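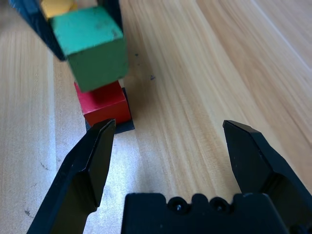
About Kakodari

4 minute read

Kakodari makes painted wooden cubes for schools, clinics and testing rooms. The product range is small. We sell single cubes, boxed sets, and the square pads and tabletops that go with them. Most orders come from teachers of early math, occupational therapists, and people who run sorting and stacking exercises and need the pieces to match from one year to the next.

The company was started by Charmaine Naidoo, who had spent several years buying blocks for a school district and sending a good share of them back. Her complaint was tolerance. Cubes sold as one size differed enough that a tower of eight would lean, and replacements never matched the set they were meant to complete. The first Kakodari cubes were cut in a rented shop with one saw and one sanding table. The saw is still in use.

How the cubes are made

Blanks are cut from kiln-dried hardwood and rested in the shop before sanding. Resting allows the wood to settle to room humidity. Edges are eased by hand on a flat plate, just enough to remove the sharp corner. A heavily rounded edge looks friendly but reduces the contact area, and the cube then slides when it should sit.

Each cube gets a primer coat and two color coats. Paint adds thickness, so the blanks are cut undersize to allow for it. Finished cubes are packed in batches of 500. From each batch we pull 41 and measure them on all three axes. If one is out of tolerance, the whole batch is checked by hand.

Color 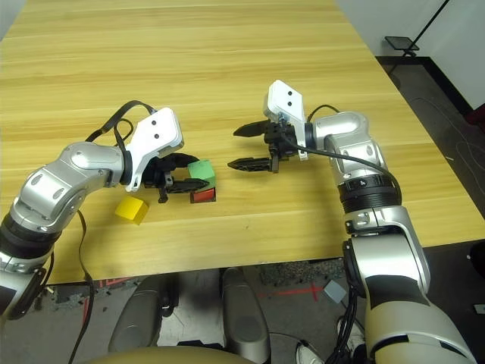
Our color policy is conservative. We keep a short list of standard colors and change the formula only when a pigment is withdrawn. Colors are chosen to remain distinct from each other and from the surface they are used on, and a pale, yellowish wood is the most common surface our customers have. Red, green and yellow cubes set down close together on a light wooden table are a good working check. Red and green separate from the wood at once. Yellow is the hard one, being nearest to the table color, and it is the reason our yellow was reformulated to a stronger shade in the second year. We also recommend that any group of cubes be looked at from a standing position as well as from a chair, as the top face and the side faces of a cube can read as two different shades.

For customers who need more contrast, we supply dark square pads. A pad marks a position on the table and gives the cube a clear border. They are sold under the Busteo name, in navy and black.

Wear and repair

Painted cubes scuff. The top face and the corners go first, and light scuffing has no effect on size or fit. We suggest wiping with a barely damp cloth and drying right away. Do not soak them. Cubes with chipped paint can be returned for refinishing in lots of 45 or more, and smaller lots can be held until a color run is scheduled. Refinished cubes are stripped to bare wood first – a new coat over an old one would put them oversize.

Tabletops

The Visser tabletop was added to the range at the request of customers who were using our cubes on folding tables with a textured plastic surface. It is made from solid planks with a low-sheen finish. Gloss finishes reflect overhead lights and make the edges of small objects harder to pick out. Seams between planks are sanded flush. Slight color variation from plank to plank is normal and is not treated as a defect.

Ordering

Schools may order directly or through Grorari, our distributor for the western states. The minimum for custom colors is 400 cubes. Standard colors have no minimum, and a single replacement cube can be ordered at list price plus postage. Please include the batch code from the box lid – it lets us match the paint.

The shop closes for stocktaking in the second half of January. Orders received during that time are entered in the order they arrive and ship when we reopen.

© Kakodari | Contact | Shipping and returns | Back to top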